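Jedwood sets aside money for two housekeeping robots

The Jedwood hotel group has put money in next year's budget for two robots to help its housekeeping teams clear rooms after checkout. The machines would be leased from Turmont for 18 months, with an option to buy at the end of the term.

The group looked at bids from Turmont and Fidus before choosing. Fidus offered a lower monthly charge, but its price left out spare grippers and on-site repairs. Turmont's quote came to 3,549 pounds a month for the pair, including servicing, software updates and one replacement arm a year - the part Jedwood's managers expect to wear out first.

Homa Shokri, who runs operations for the group, said the robots would be given a short list of jobs to begin with. They will pick up litter, empty bins and collect bottles left on the floor. Making beds and cleaning bathrooms will stay with staff.

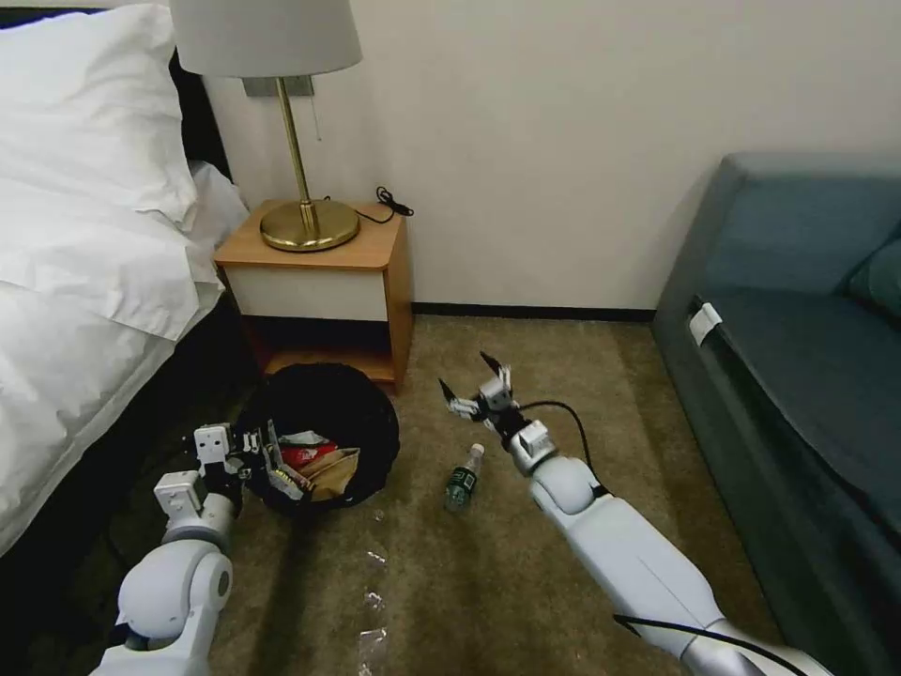
Shokri said the lease was easier to plan for than an outright purchase. "We didn't want to own two machines before we knew how many rooms they could get through in a shift," she said. "If they're too slow, we hand them back and we've lost the rent."

A further 3,000 pounds has been set aside for work on the buildings. Most of it will go on charging points in the linen stores and on ramps at two service doors. Hashemi, the group's usual electrical contractor, will fit the charging points in July, before the robots are delivered.

Staff training is budgeted separately. Each housekeeping supervisor will have five hours with a Turmont engineer, covering how to stop a machine, move it by hand and change a battery. No jobs are being cut under the plan, Shokri said, and room attendants' hours will stay as they are for the length of the lease.

The group will review the costs halfway through the term. Any order for more machines would come out of the following year's budget.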